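Workshop Tips: Trying Out Grippers at Home with a Tray of Mugs

A reader in Cladcombe wrote to ask how you tell a good pair of gripper fingers from a so-so pair without buying a drawer full of fancy test blocks. My dear, you go to the kitchen! Mugs are the best test pieces I know. They're round, they're slippery, the handles get in the way of everything, and you already own more of them than you need.

Daniyal Siddiqui and I have been comparing two sets of fingers all season, the plain Flustitz ones and the softer ones from Rind, and these are the little habits that have saved us the most bother (and the most crockery).

Start with a tray. A tray with a raised rim gives the arms a proper edge to clear, so you find out quickly whether your lift is high enough. Crowd the mugs a bit, too. If they stand far apart, any old gripper will look clever.

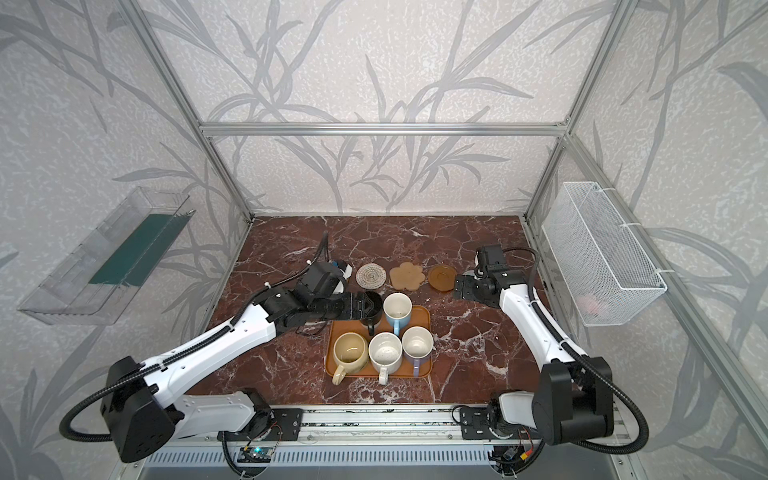 Left arm with the black mug just above the corner of the tray.

Turn the handles every which way. I used to line mine up neatly, all facing me, and I was so proud of my scores until Xiaoyan Tan came over and twisted a couple of them around. Down went the numbers! Now I shuffle the handles before every run and write down which way each one points, and I trust the results a good deal more.

Give each set of fingers the same number of tries. We do 35 lifts with one set, swap over, and do 35 with the other, in the same order. It's dull work, I know, so put the radio on. Keep the grip force the same for both sets, and change it only when you're ready to start a fresh page in the notebook.

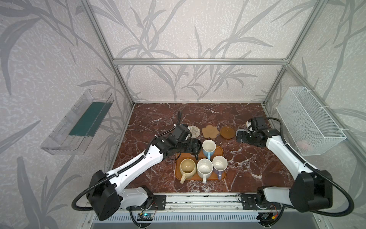

Coasters are worth having on the table as well, because they make lovely targets. Pick ones that differ in shape and feel — woven, flower-shaped, something with a raised rim — and you'll see how gently each gripper sets a mug down. A raised rim will show up a crooked placement faster than anything.

Then there's the question of cameras. A fixed one beside the table is fine for seeing where everybody is, but I do like a small one at the wrist for the last little bit of the approach. Dark mugs are the hard ones from up there. When you look straight down into one, the inside is nearly all shadow, so judge your centering by the rim. 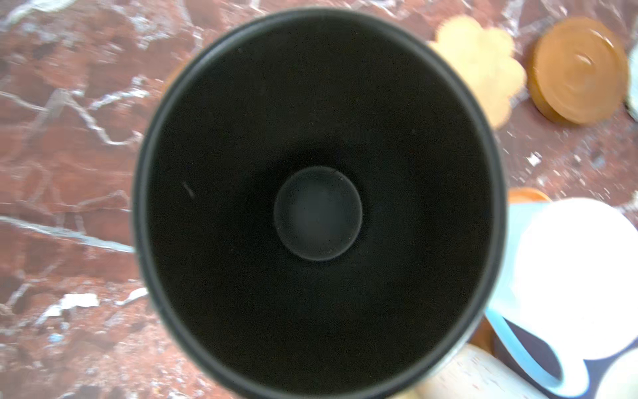

Check for blur while you're at it. If the tabletop goes streaky in your wrist pictures, slow the approach down and try again before you blame the lens. Bushra Hashmi swears by halving the speed near the mug, and I've come around to her way of thinking.

Last of all, keep an eye on your cables. Let them loop freely from base to wrist, and move each arm through its whole reach by hand before you switch on.

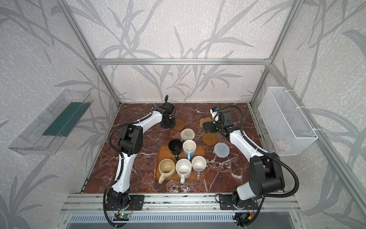

Swapping Fingers Without Losing the Screws

Set a saucer under the wrist before you loosen anything, and do one finger at a time so you always have the other to copy. Mark left and right with a dab of nail polish. Snug both screws lightly, close the jaws on a mug you don't care about, and then tighten them the rest of the way.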